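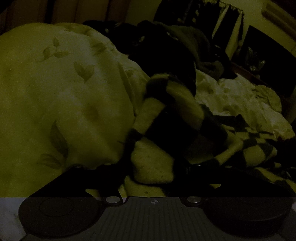
Khôi Phùng

My hand-held gripper is at the stage where the mechanics are fine and the video is driving me nuts. It's a home build, a squeeze-the-handle kind of thing with a fisheye camera looking down over the fingers, and I want to use the clips to teach a little arm to sort laundry. I have 385 clips so far and only 86 that I'd call usable. The rest are too dark, and they all have this sick olive color. Striped stuff I can still make out, and the leaves on the pillowcase too, but anything black just turns into one lump with no edges. Same bedroom every time, evenings mostly, camera on full auto.

I'd rather not buy another camera (this one came out of my October budget and then some). Is it the light, the settings, or the black plastic I used for everything?
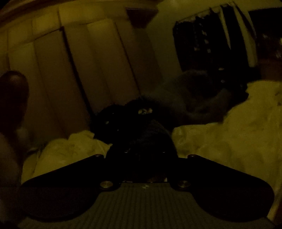

Dark clothes on the bed, the worst case

White bedding gives me the opposite headache. The duvet is bright enough to pick out but I get big shadows on it, and sometimes I can't tell a shadow from a finger. My segmentation script can't either!

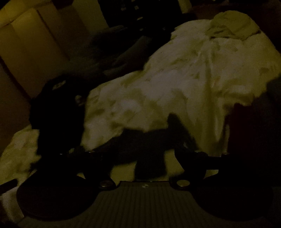

Duvet, with the shadow in the middle

Zuzana Mikuš

Light first, everything else after. Auto exposure is averaging your whole picture, and with that much black gripper along the bottom it has a lot of nothing to average. I had the same trouble on my second build. Get a good bright lamp, bounce it off the ceiling so you don't get one hard shadow, then lock exposure and white balance by hand. Hold a sheet of plain white paper where the fingers close and set the white balance on that. Do it again if you change bulbs, I forgot once and had to toss 44 clips.

For the shadow, work out which side your light is on. If it's behind your shoulder, then you and the tool are both going to end up on the duvet. Move the lamp or walk around the bed.

Also, paint or tape the finger tips something loud. I used orange tape on mine and the script found them right away. Leave your little crosshair marker alone though, if you're using it for anything.

Wiroj Ongart

just get a better camera, the cheap ones all go green

Ákos Pálfi

I'd try Zuzana's lamp before spending money. One thing to add: don't throw out the dark clips yet. Run a few through a gamma lift and see if the seams on the black clothes come back. On mine some did, very noisy, but good enough to label by hand. If you recorded with heavy compression it probably won't help much. What bitrate are you saving at?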